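I want to write a few words on buying coffee in a foreign language. I moved to Horport in April and I am still learning how to do it properly. 1/11

At home I studied the language for 5 years. I could read a newspaper article on taxes. Then I stood in the queue at Peeters, the bakery near the tram stop, and I did not understand the question "sitting in or away?" 2/11

In my textbook it was always "Would you like to drink your coffee here?" In the textbook people have a lot of time. In Horport the whole question takes less than one second. 3/11

I answered "yes". The lady repeated it, more slowly. I said "yes" again. She decided for me and I received a paper cup. 4/11

After this I wrote small sentences in a notebook every evening. I have now 222 of them. Many are for shops: "just as it is", "no bag, thanks", "I was before this gentleman". The last one I did not dare to use yet.

5/11

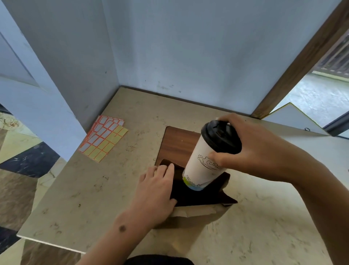 A paper cup with a lid, with waves on the cup. 6/11

The size is another difficulty. Some places say small and large, but at Brenard they say "a short one" and "a normal one". A normal one is very big. I drank it until lunch. 7/11

Also the word for "lid" is almost the same as the word for "blanket", only the vowel is longer. I have asked for a blanket 2 times. Both times I was given a lid, so people are kind, or they hear this every day. 8/11

My colleague in Starkano, 600 km from here, tells me that there they use a completely different word and the problem does not exist. I do not plan to move for it. 9/11

What helped me most: standing in the queue and listening to the three people before me. They all say nearly the same thing. Then I say it too, with the same melody. The melody is more important than the grammar, I think. 10/11

This morning I was asked the question again and I said "away, please" without preparing it in my head. She did not repeat anything. Next I want to learn how to make small talk on the weather, if somebody has good sentences please send them to me. 11/11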